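Projects > Sidumley > grippers > README

Sidumley gripper comparison, wrist camera set

Hi! If you've landed in this folder you probably want to know which finger pads to put on your arm, or you're after the clips to train something on. Either is fine by me. I started this in March as a weekend job and it got away from me a bit — there are now 2581 clips in here, all shot from the wrist, all with the same arm.

What I was comparing

Two sets of fingers on the one parallel gripper. The first are the plain Dierckx rubber ones that came in the kit. The second are my own prints with a honeycomb pad on the inside face, which I pinched the idea for from a bike grip. The controller is a Punow board running stock firmware, apart from the current limit, which I dropped to 33 percent after I cracked a phone case (sorry, phone case).

Every object got 100 tries with each set of fingers. Objects are flat things, mostly: slabs, trays, books, lids. I've got nothing against mugs but everybody does mugs.

What's in the folder

clips/ has the video, one file per try
joints/ has the arm positions and gripper width, same file names as the clips
notes.csv is my scoring, plus whatever I felt like grumbling about that arvo
flilham/ is a smaller batch recorded on the Flilham controller, which I borrowed for a fortnight and quite liked. Its timestamps drift, so don't mix it with the rest unless you fix that first.

Scoring is by eye and I was the only one doing it. A grasp is good if the object leaves the surface and stays put till I call it. Anything that slid but held is marked "slid", and you can decide how forgiving you want to be.

How the fingers went

The honeycomb pads won on glossy stuff, by more than I expected. On cardboard I couldn't split them. The Dierckx ones are easier to clean and they let go more predictably, so I've still got them on for anything light.
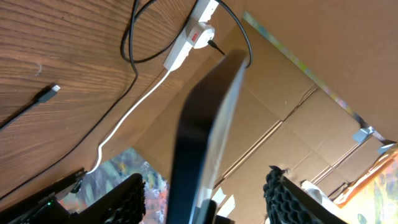 Clutter was the bit I cared about most, so I didn't tidy the desk between tries. A flat black panel sitting between the fingers is a decent test on its own, and with dark cables and a white power strip on the timber behind it, plus a big stretch of brown cardboard beside it, a detector has plenty to get wrong. Mine kept grabbing at black cables for the first few weeks. Shiny faces are the other headache: a pale sheen down one side of a panel can look like an edge to a depth model, and I haven't got a proper fix. If you do, open an issue and I'll try it!

Known problems

The joint logs drop a sample now and then when the USB hub gets warm. The exposure is on auto, so brightness jumps when the arm swings towards the window. I'll redo the worst of those when I get the time.

Last updated 27th September. Use it for whatever you like, just link back here.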